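Forum > Simulation and Planning > Perception

Scene objects vanish from the planner when the wrist camera tilts

Pornier

Hi all! I'm running a fetch task in a simulated living room and my object map keeps going bad between looks. The planner (Ranavitz, stock settings) wants a fresh list of obstacles every 20 steps. As soon as the wrist camera swings to a bare bit of wall, the list comes back empty and it happily plans a path straight through the sofa. I've bumped the point limit to 1,000 and it made no difference. Is this a camera thing or a planner thing? My views are in the last reply, I asked Beltrán to put them next to the fix so it's all in one spot.

Plikulness

Had this in May, drove me nuts. Try turning the render resolution up? Worked for me, I think, but I also updated a bunch of other stuff that day so don't quote me.

Beltrán

Resolution won't do it, sorry – jagged edges cost you a bit of accuracy on the outlines but they don't empty a list. What you have is a map that gets replaced on every update when it should be merged. Each camera only reports what it can see right now, and your planner takes that as the whole room. Turn on persistent mode and give every object a timeout. I use 23 seconds for furniture and 2 for anything small enough to be carried off.

The other half is free space. A view with nothing in it should clear only the volume the camera can see, so check that your clearing step uses the camera pose from the same timestamp as the image. Mine was one message behind for ages and it kept erasing things next to the arm (I blamed the planner for a week!).

Compare what each view would add to the map: sofa and arm in the first, the cabinet and the thin rod in the second, only walls and floor in the third.

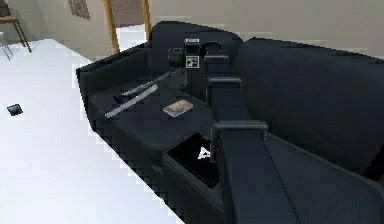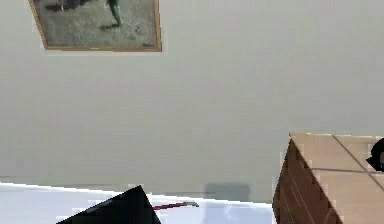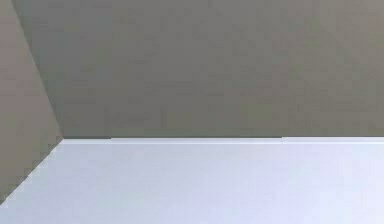

Settings to check first

Persistent mode on, clearing limited to the view volume, pose matched by timestamp. Also mask out the arm before you merge, or you'll get a trail of ghost obstacles wherever it has been. If the sofa still drops out after that, post your config and I'll take a look.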